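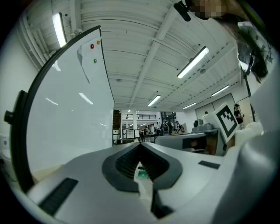 8 min read

The first thing they teach you at Sekby is how to stand. You stand with your feet a little apart and your elbows near your ribs, and you hold the gripper in front of you the way you would hold a bowl of soup that is too full. Then you wait for the beep, and you move.

I came to this work from a bakery, where I also used my hands all day, so I thought that I would be good at it. I was not good at it. In my first week the reviewers rejected most of what I recorded. My movements were too quick, they wrote, and my wrist turned before my fingers had closed. A person who puts a marker into a cup does not think about the order of these things. A person who shows it to a robot must think about nothing else.

Sekby has the ground floor of a long building with a corrugated white ceiling and a wooden staircase going to the upper level. People work at the benches in the back, and the lights are on from morning, also when there is sun. I have become fond of this place. It has the colour of milk, and after some hours you stop noticing how bright it is.

My station is beside the whiteboard. I take this task more often than the others because I asked for it, and the shift list is kind to people who ask. Many colleagues prefer the kitchen tasks, where at least you have the feeling of preparing a meal. I like the whiteboard. It is tall and glossy, the ceiling lights lie across it in long stripes, and on it there are magnets in colours like fruit candy.

The task sounds simple when you write it down. Close the fingers on the marker, carry it, set it upright in the cup, open the fingers, go back. The cup is the difficult part. It is light, and if you arrive from the side it walks away from you. If you arrive from above with too much speed, the marker touches the rim and everything falls over together. The good way is to come slowly from above and to let the marker find the bottom before you open. My trainer said to me, "Don't drop it, deliver it," and I still hear this sentence in my head when I am washing dishes at home.

A full shift is 400 demonstrations. When I tell this number to my friends they look at me with pity, but it is not so bad. There is a rhythm, and you are allowed to rest after each set. What is tiring is to remain careful. Around the middle of the shift the hand begins to know the way by itself, and this is exactly when it begins to cheat. It cuts the corner and opens too early. The robot that learns from me would learn the cheating also, and would do it with great faithfulness.
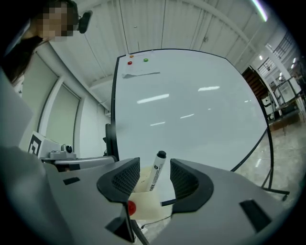

Words by Iolo Ruddock

There are two ways to show a robot something in our building. The first is the one I have described, with the tool in your own hand and no robot present at all. The second is remote control. In that room you sit in a chair and hold two handles, and an arm on the other side of a glass wall copies you. New people always want the chair, since it looks like the future. I have worked in it for six weeks and I was happy to come back.

The trouble with the chair is that you feel very little. When the arm presses a cup against the table, your own hand is pressing nothing, and you must guess from the screen how hard you are pushing. With the gripper in the hand, the weight travels into your arm. You feel when the pads take hold of the marker, and you feel when it slips by the width of a hair. I believe this is in the recordings somehow, in the small corrections that I do not decide to make. The engineers are more cautious. They told me that the chair has its own advantage, because the arm can only do what the arm can do, while a person with a hand tool will sometimes reach in a way that no robot shoulder permits.

That was a long discussion last April. We had recorded for Dondel, which is our largest customer, and a part of the material was returned to us. The movements were smooth and the markers were in the cups, but we had been leaning in with the whole body, turning from the hips, and their arm is fixed to a table and has no hips. So we learned again. Now there is a rule for the feet, and it is the reason that the lesson about standing comes first.

The oldest among us is Pumphrey, whom everybody calls only by his surname. He started in 2007, in car painting, when you taught a robot by pulling its arm through the air with the motors off and pressing a button at each point. The robot remembered the points and nothing between them. He finds it funny that we now give hundreds of examples of one small thing. In his time, he says, you showed it once, and if somebody moved the car by a thumb's width you had to show it once more.

I asked him if the machines have become more clever or if we have become more patient. He thought for some time and said that the cars did not move so much as cups do.

There is a score, naturally. Each set is reviewed in a program named Hidel, which shows you your own hand's path as a thin blue line. My best set received 81, and I printed the line and took it home. My sister believed it was a drawing of a river. A good line has a long calm curve and then, near the cup, a small straight piece going down. A bad one has a knot in it, where I hesitated.

I am learning to accept some of the knots. The reviewers keep a portion of them on purpose, so that the robot will see how a person recovers when the approach was wrong. There is even a special set for it, where you must begin badly and then repair. I found this harder than anything else in the job. To make an honest mistake 50 times in a row is not possible, and after the first few they become theatre. The best repairs I ever gave them came from ordinary sets late in the day, when the cup had truly moved and I had to follow it.

Once in the spring we were invited to see the result. An arm at the customer's site, on a video call, picked up a marker and carried it to a cup. It came slowly from above. Just before the rim it stopped for a moment, a very short one, and then went down. I have the same stop in my own line, and I had been trying for months to get rid of it. My colleagues at the table looked at me and laughed, and I asked if we could watch it again.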